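Holetti lost 4-2 to Drevis and I drove home with the radio off. The second period was the problem. They gave up three goals in it, two of them off turnovers at their own blue line, and the bench looked flat until the horn.

Obaidul Mondal was the best player on the ice for either side. He scored on the power play and set up the other one with a pass through two defenders. That was his 179th game for the club, and I can't think of many where he had to do so much alone.

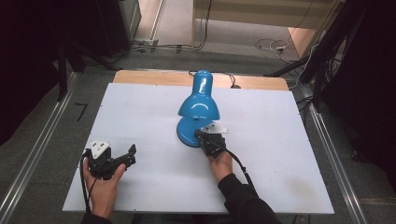
The crowd was 785, which is low for a Drevis game. When I started going, anything under 1000 felt like a bad night. The early start probably hurt, and so did the road work by the rink.

Briem comes in next – a slower team, and one Holetti usually handles at home. I'd like to see Colon in goal for that one. He stopped everything in the third period after he came in cold, and he plays the puck better than the other guy. I'll be in my usual seat either way.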